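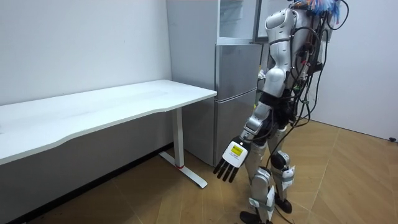
Is a humanoid helper worth renting for a small office? For us it was, as long as you go in wanting patience more than speed, and as long as somebody on your staff enjoys fiddling with settings.

We took the Doolan from Privby on their short plan, which came to $348 a day with setup included, and kept it for 2 days in our back room. I'd expected a stiff sort of sales visit, but Kiyoshi Ueda from Privby was a delight and stayed well past lunch answering my questions (I had a great many!). The legs won me over first. They have a nice silver finish, and the walking is smoother than I'd dared hope on our wood-look floor.

Now for the grumbles. The cables hang down the back in long strands, right to the knees, and I did fret about them near the desk. The hand has slim black fingers that look wonderfully delicate, but picking up a pen took several tries - a stapler went much better. The manual is 163 pages and could use an index.

I'd book it again in July, when we're quieter and I can give it a proper week. Four stars from me, and a fifth if they tidy up those cables.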